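What the arm really cost (so far)

I have been promising a money post for ages, and as the spreadsheet is finally in a state where I can look at it without wincing, let's do it. Short version: I set myself a ceiling of 3,895 pounds for the whole setup, it is nearly all spoken for, and I am having a brilliant time.

For anyone new, I'm putting together a small robot arm bench in the back room of my place in Illdale. The aim is to teach the arm to do fiddly jobs around opened-up computers and other bits of kit, the sort of work where you need to get in close and not knock anything. I mend a lot of old machines and I'd love a patient helper for the dull bits.

The arm itself took the biggest bite, as you'd expect. I bought mine second-hand through a listing in Stulgate, with the power supply and the base plate included, and the seller threw in a spare set of cables (which has already saved me once!). I had been eyeing up a new one, but the price only covered the bare arm, and by the time you add a controller and something to bolt it to, you're well past the number that made you click in the first place. If you're planning one of these, please write down the whole list before you fall in love with anything on it.

After that came the gripper, a Flalia, which I bought new. Then the wrist camera, a little Shao. I very nearly went cheaper on that one and I'm so glad Zhenhua Yuan talked me out of it over a long phone call in March. His view is that people spend everything on the arm and then starve it of anything decent to look at.
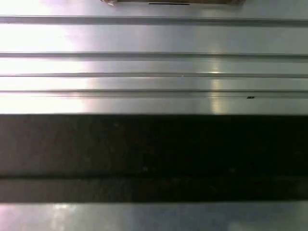
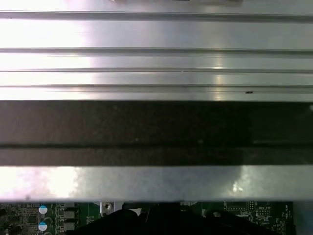 Lighting was the line I got wrong. My first draft of the budget had 40 pounds against it, meant for a desk lamp and a clamp, and I felt quite generous typing that in. But bare metal is a horror up close. Look at the left side of the grooved silver in both of these, where the glare bleaches it nearly to white and the grooves start to fade away. I can read MCU_ISP on the green board in the second one perfectly well, so I'm not blaming the camera. What I want is a pair of soft panels with proper diffusers, on arms I can move about, and possibly a polarising filter too if I can find one small enough. That line has now tripled and I don't begrudge a penny of it.

Where did the extra come from? Mostly from the bench. I'd planned on a smart aluminium frame with adjustable feet, and what I've got is an old workbench with two new legs and a thick top. It weighs a ton and doesn't wobble. I also dropped the second computer. The one I already own copes fine so long as I shut the browser, and if it starts to struggle I can look at it again next year.

Other things that crept in:

Cable ties, sleeving and stick-on clips. You will buy these three times.
An anti-static mat. I had one, it was tiny, I bought a big one.
Spare fingertips for the gripper. They came in a pack of 13, a very odd number for something that gets used in pairs, but they were good value.
An emergency stop button with a nice long lead. Don't skip this. Mine sits by my left hand and I've pressed it more often than I'd like to admit.
Postage! I had nothing down for postage at all.

Still to buy are the light panels and a better way of holding things steady while the arm works near them. I've been looking at low-profile vices, and also at simply making some blocks with rubber faces, which would cost next to nothing and be a pleasant afternoon's work. If you've tried either, do leave a comment, and tell me what you paid. I'd also like to hear from anyone who has fitted a filter to a very small lens without gluing it on, as I'd rather not glue anything to the Shao just yet.

I'll put the tidied spreadsheet up once the lights are ordered and I've got real prices in that column.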